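The Lesik grippers started on a shelf in a shared workshop. Two black fingers each, screwed on, cables everywhere. The builder, who shares the space with the Pukau crowd, talks fast and solders faster.

"First pair cost me some 400 dollars. Too much. Second pair, 200 — same fingers, cheaper housing."

Why hold them by hand? "Becuase I want the motion first. Arm comes later. If my wrist can't do it, no motor will."

The current job is hanging stuff on a small rack. Thin rods, lots of arms, easy to snag.
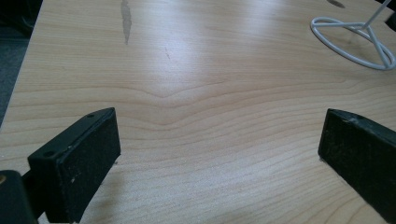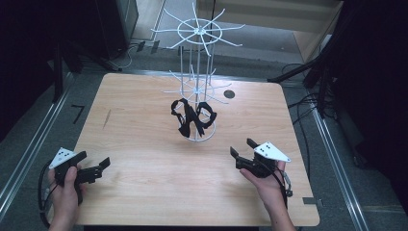
The grippers at the table, with the white wire rack.

Pads are next. "They pick up dust. I wipe them, ten minutes later, dust." A softer set is drawn up but not printed yet. The marker plates stay as they are.

And the software? A pile of scripts called Retix, version 201, "dont ask about the other 200." It runs on an old desktop, mostly at night.

Arm by March, maybe. "Depends on the cables. I keep stepping on the cables."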